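Somboon Food-Safe Wood Oil

Home / Kitchen / Wood Care / Oils

Item no. 534
Size: 400 ml
In stock. Ships in 2 business days.

Somboon is a clear finishing oil for wooden tabletops, counters, cutting boards and rolling pins. It soaks into the wood and hardens there over several days. The surface keeps its natural feel and can be touched up at any time without sanding the whole piece.

The oil is made from tung oil and a small amount of orange solvent. It contains no stain, no varnish and no metal driers. It darkens most woods slightly. On red-brown woods the grain shows more strongly after the first coat, and on maple or birch the change is mild. Try it on the underside first if you are matching an older piece.

How to apply

Start with bare, dry wood sanded to 180 grit. Wipe off the dust with a dry cloth. Pour a small amount of oil on the surface and spread it along the grain with a lint-free rag. Leave it for 20 minutes, add more where the wood has gone dull, then wipe everything off. Oil left standing on the surface turns sticky and has to be removed with a scrubbing pad.

Let the first coat dry overnight. Tabletops need three coats. End grain drinks more and may need a fourth.

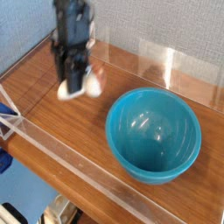
The table can be used lightly the day after the last coat. Wait a full week before putting hot dishes on it or leaving anything wet standing. Full hardness takes three weeks at room temperature, longer in a cold or damp room.

Care

Wipe with a damp cloth and a little dish soap, then dry. Do not use bleach or glass cleaner. Water rings that stay after drying can be rubbed out with a gray pad and a few drops of oil. A kitchen table in daily use wants a fresh coat once a year.

Safety

Rags soaked with oil can catch fire on their own. Lay them flat outdoors to dry or put them in a metal can filled with water. Contains tung oil, which comes from a nut. Keep away from children until fully cured.

Sizes

400 ml can, with screw cap
1,000 ml can, with screw cap and pour spout

Goes with

Irkis lint-free rags
Nomix sanding pads, 180 and 240 grit
Monitov board wax

Customer reviews

Amnuay Kongkaew
Used the small can on a dining table and had a little left over for two boards. Smell was gone after four days. The cap is hard to open once oil has dried in the threads, so wipe it before closing.

Sunee Klinhom
Good finish, slow to dry. It rained all week and the second coat was still tacky the next morning. Fine after another day with the windows open. Would buy the large can next time.

Page updated 12 May 2025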